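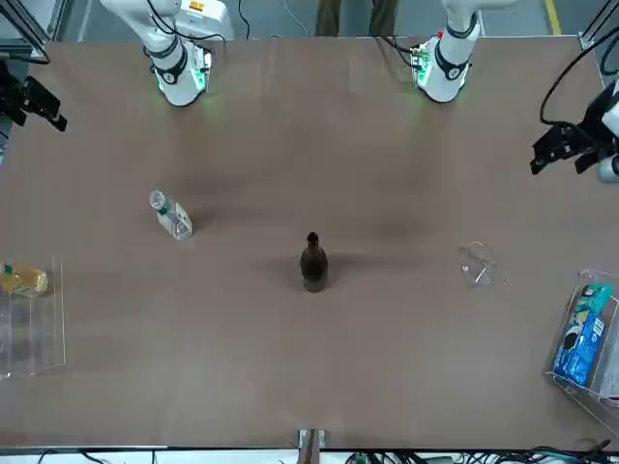

矩形大台面,棕色哑光表面。

Barken 系列线形工作台灯具

供应商:Plesham
系列:Barken
类别:室内照明 / 工作台局部照明
页面更新:2026年9月8日,星期二

产品概述

Barken 是用于固定工作台、裁剪台、装配台和阅览台的线形局部照明灯具,安装在台面上方或搁板下沿,出光面朝下。灯体为挤压铝型材,内装恒流驱动和条形光源板,外罩磨砂扩散板或微棱镜板。系列按灯体长度分为300毫米和600毫米两种规格,可以单独使用,也可以首尾相接连成一条。

本系列只作局部照明,不能代替房间的一般照明。设计时应先确定环境照明的照度,再由 Barken 补足作业区所需的部分。作业区与周围区域的亮度差过大,人眼在两个区域之间反复适应,长时间工作容易疲劳。

型号与规格

Barken 300
灯体长度:300毫米
灯体宽度:74毫米
额定功率:11瓦
光源:条形板,单排
扩散罩:磨砂(标准)或微棱镜(选配)
调光:旋钮调光,灯体右端

Barken 600
灯体长度:600毫米
灯体宽度:74毫米
光源:条形板,双排交错
扩散罩:磨砂(标准)或微棱镜(选配)
调光:旋钮调光或外接调光信号

两种规格共用同一截面,端盖、吊挂件、磁吸座和连接件均可互换。端盖颜色分浅灰和黑色,灯体颜色为阳极氧化本色,不接受小批量喷涂订单。600毫米规格的额定功率因光源板配置不同而有差异,以灯体背面铭牌为准。

色温与显色

光源板有暖白、中性白、冷白三种固定色温,出厂时确定,安装后不能切换。同一条连续安装的灯带应当在同一张订单内订购,保证光源板来自同一分档。分批订购的灯具即使标称色温相同,并排点亮时仍可能看出差别,浅色台面上尤其明显。

对颜色有要求的作业,例如布料比对、印刷品检查、皮革选料,建议选用中性白并配高显色光源板。高显色光源板的光效低于标准板,同样功率下照度会有所下降,排布时需要相应缩小灯距。

暖白用于阅览台和接待台较多。冷白多用于需要看清细小刻度的场合,但在深棕、深灰等低反射率台面上,冷白并不会使台面显得更亮,选型时不要把色温当作亮度来用。

台面反射与眩光

台面的光泽度对局部照明效果影响很大。高光台面会把灯具的出光面映成一条亮带,视线落在反射角上时,图纸和标签上的字迹会被亮带覆盖。哑光台面把入射光打散,亮带变宽变暗,边界模糊,多数情况下不需要特别处理。

低反射率的台面会吸收较多的光,从台面返回到物件侧面和底面的光也随之减少,物件下方的阴影因此偏重。遇到这种台面,不宜单纯加大单灯功率,较稳妥的做法是在台面前后两侧各布置一列灯具,使两个方向的光互相填补。

高光台面的处理顺序如下:先移动灯具的前后位置,使反射亮带落到操作者视线之外;位置受限时更换微棱镜板;仍不能满足时,在作业位置铺设哑光垫板。三种办法可以叠加。

微棱镜板与磨砂板的区别在于出光角度。磨砂板的光分布宽,台面均匀度好,坐姿较低的人可能直接看到发亮的罩面。微棱镜板把大角度的光收回,侧向看去罩面较暗,代价是灯具正下方与边缘之间的照度差增大。

布置方法

单列布置时,灯带中线宜略偏向操作者的对侧,避免头部和肩部挡光。灯带正好位于操作者头顶上方时,阴影会落在手前,精细作业最受影响。

双列布置时,两列灯带分别靠近台面的前沿和后沿,间距视台面深度而定。较深的台面如果从两侧都有人操作,应当按双列设计,两列分别设开关。单列灯带放在正中,对两侧的人都会产生同样的手部阴影。

灯带长度一般与台面长度相等或略短。台面两端常用来堆放材料,对照度要求不高,末端灯具可以省去。台面靠窗时,靠窗一侧的灯具宜单独控制,白天关闭。

安装高度由罩面类型和台面宽度共同决定。高度过低,均匀度变差,罩面容易被长料碰到;高度过高,局部照明的意义减弱,光会溢到通道上。订货前可以把台面尺寸、净高和作业内容发给 Plesham 技术部,由 Carolina Salgado 负责出具布置图。布置图以顶视图表示,标注灯位、供电点和开关分组,不含照度保证值。

安装方式

吊挂安装
采用两点钢丝吊挂,每个灯体单独受力,不得用相邻灯体代替吊点。钢丝夹自锁,从下方按住夹头可以调节高度。调平时先固定两端灯体,再调中间。吊点必须固定在结构层或专用横梁上,轻质吊顶板不能作为承重面。

搁板下安装
用卡簧固定在搁板底面,卡簧先装,灯体后扣入。搁板底面应平整,翘曲的搁板会使扩散罩受扭,罩边出现漏光。搁板前沿如有挡条,灯体宜紧靠挡条内侧,坐姿操作者看不到罩面。

磁吸安装
适用于钢制立架和钢制横梁。磁吸座只用于300毫米规格,每个灯体两枚。横梁表面的油污和厚漆会降低吸力,安装前应擦净。有振动的台架不采用磁吸安装。

供电与接线

灯具内置驱动,由一端进线。首尾相接时使用专用公母连接件,从第一盏灯取电,逐盏传递。连续安装的总长受连接件载流能力限制,上限见随箱说明书中的接线表。超过上限时应从灯带另一端重新引入一路电源,两路之间的连接件取下,换成绝缘端盖。

接地导体不得省略。灯体为金属外壳,各段灯体通过连接件中的接地片相连,外壳之间的机械接触不作为接地通路。接线完成后应逐段检查接地连续性,记录在安装单上。

外接调光信号线与电源线分开敷设。同一调光组内,灯具的极性应当一致,接反时该段灯具保持最大亮度,不会损坏。旋钮调光与外接调光信号不能同时使用,订外接调光型时右端盖不开旋钮孔。

开关分组建议在布置阶段确定。已经连成一条的灯带要改成两组,需要拆开中间的连接件并新增供电点,吊挂安装时工作量较大。

热量与环境

灯具依靠型材背面散热,背面不得覆盖保温材料,也不得堆放图纸、布料等物。搁板下安装时,型材与搁板之间由卡簧留出空隙,空隙不要用密封胶填充。

适用于干燥的室内环境。不得用于喷涂间、有可燃粉尘或可燃蒸气的场所,以及会受到水冲洗的操作区。纺织品裁剪等纤维飞絮较多的房间可以使用,但清洁间隔应当缩短,飞絮积在型材背面会妨碍散热。

使用温度范围印在铭牌上。靠近烘箱、热压机等热源安装时,以灯体附近实测空气温度判断,不以室温判断。

清洁与维护

清洁前断电,待灯体冷却。扩散罩用微湿软布擦拭,方向与灯体长度一致。不使用酒精、丙酮和含磨料的清洁剂,磨砂面受溶剂作用后会出现发亮的斑块,不能修复,只能换罩。

微棱镜板的棱面朝内,取下清洁后应按原方向装回。装反时侧向亮度明显升高,通电即可看出。板边刻有箭头,箭头指向灯体内部。

驱动可以单独更换。松开左端盖的两枚螺钉,将驱动托架向外抽出,拔下输入和输出插头即可取下。光源板用导热垫贴合,现场不建议更换;确需更换时应同时换新导热垫,旧垫不能重复使用。

出现闪烁时,先检查连接件是否插到底,再检查调光信号,最后更换驱动。整条灯带同时闪烁,问题多在供电端;只有一段闪烁,问题多在该段驱动或其进线一侧的连接件。

包装与随箱件

Barken 300 每箱内含灯体一件、端盖两枚、卡簧两枚、进线插头一枚、说明书一份。Barken 600 每箱内含灯体一件、端盖两枚、卡簧三枚、进线插头一枚、说明书一份。吊挂件、磁吸座、公母连接件和微棱镜板均需另行订购。

灯体装箱时扩散罩朝上,箱外有方向标记。长途运输后如发现罩板从槽中滑出,可以从端部推回,不属于损坏。罩板有裂纹或型材弯曲的,应在收货时拍照并保留原包装。

配件

钢丝吊挂件:成对供应,含自锁夹头和吊顶盖。钢丝按实际需要截短,截断面应套上封帽。
磁吸座:成对供应,仅配300毫米规格。
公母连接件:分直通和软线两种。直通件用于两段灯体紧贴相接,软线件用于绕过立柱或在转角处连接。
绝缘端盖:用于分断供电的位置,颜色与普通端盖不同,便于识别。
微棱镜板:按灯体长度供应,不接受现场裁切。
遮光侧板:装在型材一侧,用于遮挡朝向通道的光。由 Sturkier 加工,交货期与灯具不同,订货时请单独确认。

应用记录

Henriques 装订工作室在六月更换了工作台照明,原有的裸管灯改为双列 Barken 600,磨砂罩,中性白。工作室共使用74件灯体,分为11个调光组。现场负责人 Gonçalo Cunha 反馈,折页台的手部阴影已可接受,压平机旁的一列因操作者站位靠后,安装后又向外移了一次。移位后的灯列使用原吊挂件,仅增加了软线连接件。

该项目中有两张台面为高光饰面,按前述顺序先调整位置,再换微棱镜板。其中一张满足要求,另一张加铺了哑光垫板。垫板由用户自备,不在供货范围内。

选型提示

台面较短、只有一个固定作业位置的,选300毫米规格一至两件,搁板下安装或磁吸安装。
台面较长、作业位置会移动的,选600毫米规格连续安装。
台面长度不是灯体长度整数倍的,两种规格可以混接,300毫米灯体放在灯带末端。混接灯带中两种灯体的光源排列不同,罩面亮度略有差异,对外观有要求时不宜混接。
台面上方有升降设备、吊钩或需要举升长料的,不采用吊挂安装,改用两侧立架。
需要录像或拍照记录的工位,应选外接调光型,并在订单备注中注明,出厂时配用低纹波驱动。

订货信息

订货时请写明灯体长度、色温、显色等级、罩板类型、端盖颜色和调光方式。六项中缺一项,订单按标准配置处理:中性白、标准显色、磨砂罩、浅灰端盖、旋钮调光。灯体长度没有标准值,必须填写。

标准配置由库存发货。高显色光源板、外接调光型和低纹波驱动按订单生产。单张订单灯体数量超过300件的,分批交货,各批使用同一分档的光源板。

退换货以未接线、未撕去罩板保护膜的产品为限。截短过的吊挂钢丝、定制遮光侧板不退换。

资料下载

安装说明书(含接线表)
外形尺寸图
配光曲线,磨砂罩
配光曲线,微棱镜罩
驱动更换步骤图
布置图申请表

相关产品

Barken 立架组件
Barken 转角连接套件
Plesham 哑光台面垫板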